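Hand-held gripper demonstration at the Zarkden open day

The manipulation bench drew steady traffic through the afternoon session of the Zarkden open day in March. Members who attended will have seen the program's other exhibits covered in the last issue. Our notes on the gripper table were held over for space and are given in full now.

The subject was data collection for robot learning without a robot arm on the table. The operator holds a gripper in one hand, carries out the task, and the device records what its camera sees along with the motion of the hand and the opening of the jaw. A policy trained on those recordings is later run on an arm fitted with matching fingers. Maureen Mapplebeck, who led the session, spent most of her talk on the practical side of recording and left the training pipeline to a printed handout.

Her first point was jaw width. Each finger carries a square fiducial marker, and the spacing between the two markers in the wrist view gives the opening at every time step. If a thumb or a sleeve covers a marker, the width has to be interpolated, and a long gap means the episode is discarded. Visitors were asked to push their cuffs up before taking a turn.

The second was field of view. A fisheye lens gives the policy more of the bench to work from, and gives the tracking software more fixed features to hold onto when the gripper is close to an object. Large plain surfaces are poor for this. Lettering, edges and anything with contrast are useful, provided they stay put for the whole session.
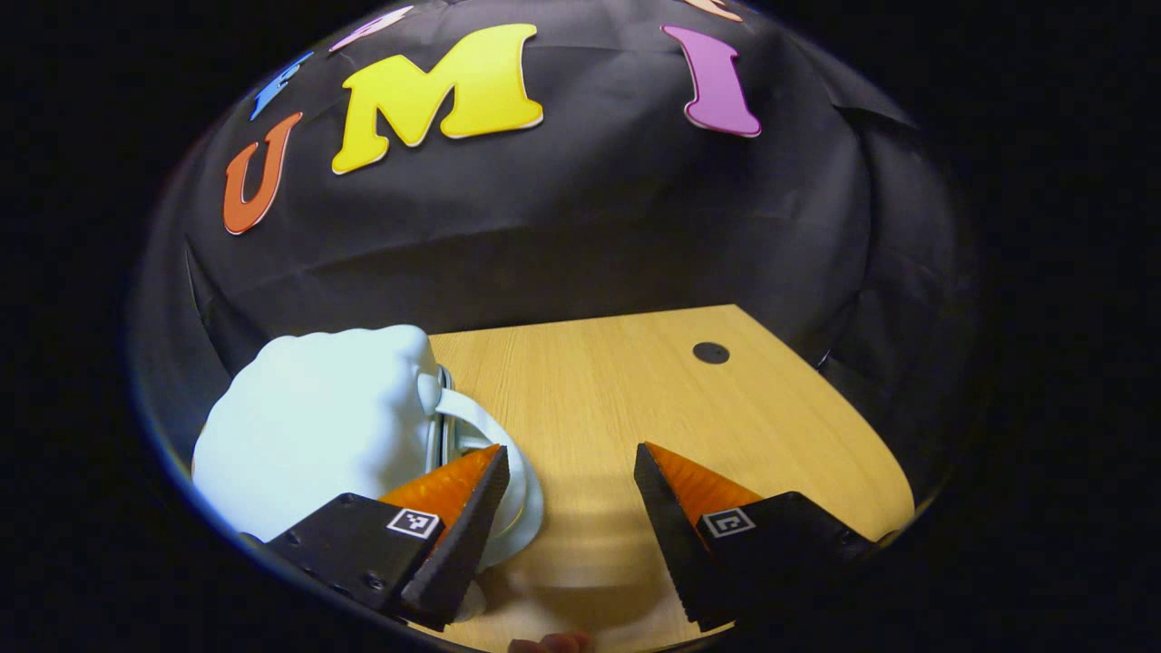
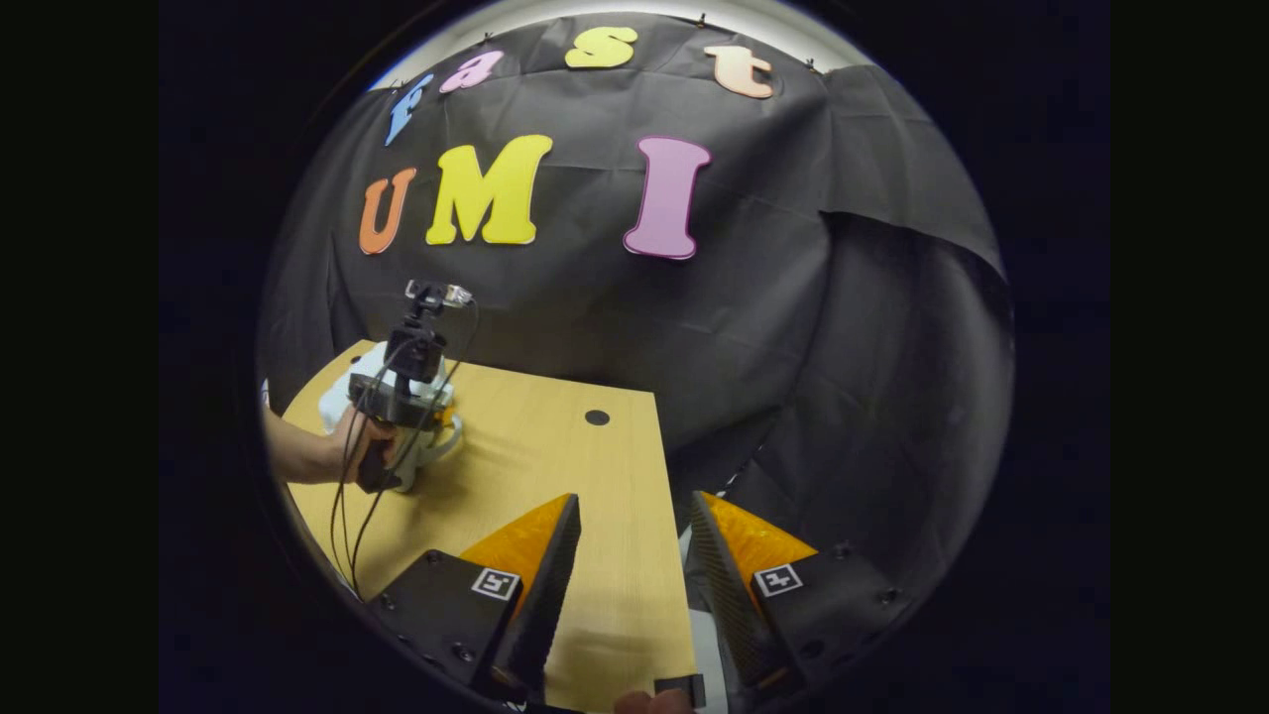 Third, pace. Newcomers tend to rush the approach and then hesitate at contact, and both habits end up in the data. Mapplebeck recommended one continuous movement at the speed the arm will be expected to manage, with a short pause at the start and end of each episode so the cuts are easy to find. Regrasping is acceptable if it is part of the task. Dropping the object and starting over within the same recording is not.

The handout gave figures for the group's own tabletop set, known internally as Rondonuwu. It holds 1,054 episodes after filtering, with a further 111 rejected, mostly for tracking loss. Recording is at 60 frames per second and is downsampled before training. The files are checked with Clekomo, a small command-line tool that flags missing markers and clock drift between devices. A separate script, Gutimport, converts the checked episodes to the format used by the training code. Both were described as working tools with thin documentation.

Questions from the floor were mainly about cost and calibration. On cost, Mapplebeck said the fingers and pads are the consumable parts and should be budgeted for separately. On calibration, she advised repeating it whenever the lens mount has been touched, and keeping the calibration file in the same folder as the episodes it applies to. A question about reflective objects got a shorter answer: they remain difficult, and the group has no fix to offer at present.

One member asked whether two operators could share a session. They can, but the operator should be logged against each episode, as grip habits differ enough to show up in the results. The group allows 3 practice runs per person before anything is kept.

Copies of the handout are available from the newsletter desk. Members who want a longer hands-on session at Zarkden should send in their names by the end of April, noting any colour vision or grip-strength requirements so the bench can be set up accordingly.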